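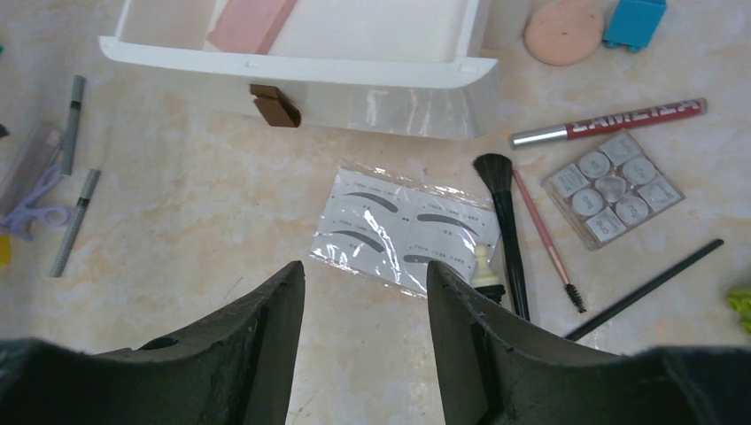

A packet of eyebrow stencils on a table with other makeup tools.

Why Do We Have Eyebrows?

Yasaman Sharifi, age 9, wrote to ask why people have two small strips of fur on their foreheads and then nothing until the top of the head. She would also like to know why her uncle has only one. We'll get to the uncle.

Your body lost most of its thick hair a very long time ago. Well, not lost. You still have tiny hairs nearly everywhere, but most are so thin and pale that they might as well have stayed home. Eyebrows stayed dark and bushy enough to see from across a street, so scientists figure they must be good for something.

Job One: Gutter

Run around on a hot August afternoon and your forehead starts to sweat. Sweat is mostly water with some salt in it, and salt in your eyes stings. It also makes you run into fences.

Your eyebrows sit on a ridge of bone just above your eyes. Look closely in a mirror and you'll see the hairs don't point straight down. Most of them lean sideways, toward your ears. Sweat and rain trickling down your forehead hit the hairs and get steered off to the side, the way a gutter steers rain away from the front door. Some still gets through. Gutters leak too.

Job Two: Talking Without Talking

Try this at home. Hold your eyebrows perfectly still with your fingers and try to look surprised. Now try to look furious. You probably look like somebody waiting for a bus.

Under the skin of your forehead is a wide, flat muscle that pulls your eyebrows up. Smaller muscles near your nose pull them down and together. Using just those, you can look worried, puzzled, cross, or like you don't believe for one second that the dog ate it. People can read these looks quickly, often before anyone has said a word. Teachers are especially advanced at this.

Some scientists think this is a big reason we kept our eyebrows. Early humans lived in groups and had to get along, and it helps to know from a distance whether the person walking toward you is glad to see you. It's hard to prove, though. Eyebrows don't turn into fossils.

Job Three: Name Tag

Eyebrows help us know who's who. In one experiment, people looked at photos of famous faces that had been changed on a computer. Some had the eyes erased and some had the eyebrows erased. The faces with no eyebrows were harder to recognize! So if you ever need a disguise, forget the sunglasses. (Please don't shave off your eyebrows. They do usually grow back, but school pictures have a way of happening first.)

Why Don't They Grow Down to Your Chin?

Every hair on your body grows for a while, rests, and then falls out so a new one can start. A hair on your head can keep growing for years. An eyebrow hair grows for only a month or two before it quits, so it never gets very long. In older people some of the hairs forget the rule, and that's how you get grandfathers with awnings.

People Can't Leave Them Alone

People have been fussing with their eyebrows for thousands of years. The ancient Egyptians darkened theirs with black paint made from ground-up minerals. Today there are pencils, powders, gels, tweezers, and stencils, which are thin shapes you hold over your brow and color in, a lot like the ones you use for drawing stars, only with more at stake.

About That Uncle

He has two eyebrows, Yasaman. They just met in the middle. Some people grow more hair above the nose than others do, and it often runs in families. You may want to keep an eye on yours.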